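Subject: Re: [rehab-ot] Splint review intervals after discharge
Date: 5 Aug 2019
From: Hand therapy, Kutville

On the list last week, the Dustard team wrote:

> We currently see everyone with a resting hand splint at two weeks and
> then at three months. The three-month slot is badly attended and we are
> thinking of dropping it in favour of a phone call. Does anyone already
> do this, and what do you ask on the phone? We are also unsure what to
> do about people who live alone and can't easily check their own skin.

We changed over in December, so I can tell you how it has gone for us, with the warning that we are a small outpatient unit and our patients are mostly post-stroke, with a few long-standing arthritis cases.

The two-week visit stays face to face. We check the straps, look for red marks that last longer than 15 minutes after the splint comes off, and watch the person put it on without help. If they can't do it alone we ask who does it at home and try to get that person in. A lot of the trouble we used to find at three months was a splint being put on slightly twisted, and that can be picked up much earlier.

The phone call is at ten weeks. We ask the same 4 questions each time:

How many nights did you wear it last week?
Is there any sore, numb or red area when you take it off?
Has anything cracked, stretched or come unstuck?
Is there something you could do with that hand a month ago that you can't do now?

A yes to any of the last three gets an appointment. So does anyone who says they have stopped wearing it, unless they were told to stop. 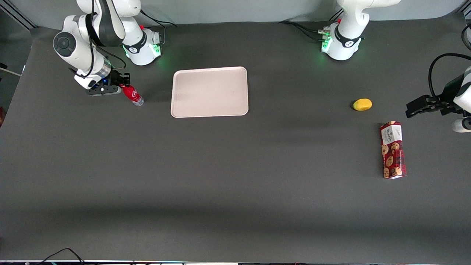 Two arms at the back of the table, tray and household objects in front.

On people living alone, we don't use the call by itself. If there is reduced feeling in the hand, or poor eyesight, they keep the clinic visit. The Jekel community team will do a home check for those who can't travel, but the wait is long — book it at the two-week visit, as leaving it until the call is too late.

One practical point. Put the splint type and the strap width in the notes before discharge. We had several calls where the person wanted a new strap and we had no record of which one they had. Rashidi ward now staples a half-page sheet to the discharge letter and it has saved us a fair bit of ringing round.

I can send the sheet and the call script to anyone who wants them. Reply to me off list, please, as the list strips attachments over 400 KB.

I would still like to hear from anyone reviewing children's splints this way. We have kept all of ours in clinic so far.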